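Startseite > Unternehmen > Über uns

Wer wir sind (und warum bei uns ein Kabelbinder auf dem Firmenlogo klebt)

Hallo, ich bin Charmaine Adams und habe Fondier zusammen mit Hendrik Van der Merwe gegründet. Angefangen haben wir zu zweit in einer ehemaligen Druckerei in Bretbridge, mit viel zu wenig Steckdosen und einer Heizung, über die ich hier lieber schweige. Heute bringen wir zweiarmigen Robotern bei, Kleinteile zu sortieren, vor allem Kabel. Klingt langweilig? Ist es überhaupt nicht! Ein Kabelbündel liegt jedes Mal anders da, es rutscht, es verhakt sich, und genau das macht uns Spaß.

Auf Über-uns-Seiten steht meistens nur, was geklappt hat. Ich erzähle euch lieber von unserem März. Da lief abends ein langer Test, 2.000 Griffe am Stück sollten es werden, und bei Griff 1.069 fuhr der linke Arm mit vollem Schwung in den rechten. Pin-yu Chow saß daneben und hat sofort auf Not-Halt gehauen. Verletzt wurde zum Glück niemand, aber ein Handgelenk war hin, und wir standen alle ziemlich blass um den Tisch. 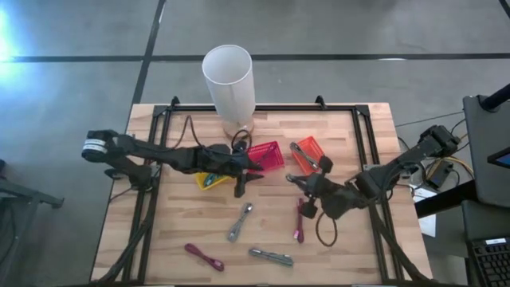 Zwei Tage haben wir gesucht. Zinhle Buthelezi hatte erst die Software in Verdacht (ich auch, ehrlich gesagt sogar Hendrik, der sie geschrieben hat). Schuld war dann ein Encoderkabel mit einem Bruch kurz hinter dem Stecker. Bei gestrecktem Arm fiel das Signal für einen Moment aus, und die Steuerung rechnete einfach mit der alten Position weiter. Autsch!

Seitdem hält unsere Steuerung, intern heißt sie Skasach, beide Arme an, sobald ein Gelenk keine frischen Werte mehr liefert. Neue Abläufe fahren wir erst mal im Schleichgang, und alle 100 Betriebsstunden geht Petronella Masilela die Leitungen durch, Stecker für Stecker. Ihr Wort gilt: Sagt sie, der Arm bleibt aus, dann bleibt er aus, auch wenn am nächsten Morgen Kundschaft kommt. Ist schon passiert, und die Leute von Coetzee haben dann eben erst mal mit uns gefrühstückt.

Wenn ihr selbst mit Robotern arbeitet und so einen Ausfall hattet, schreibt uns gern. Den kompletten Fehlerbericht schicken wir euch auf Anfrage zu, mit allen Messkurven und Hendriks Randnotizen.

Diese Website verwendet Cookies. Mit der weiteren Nutzung stimmst du dem zu. Mehr erfahren | Akzeptieren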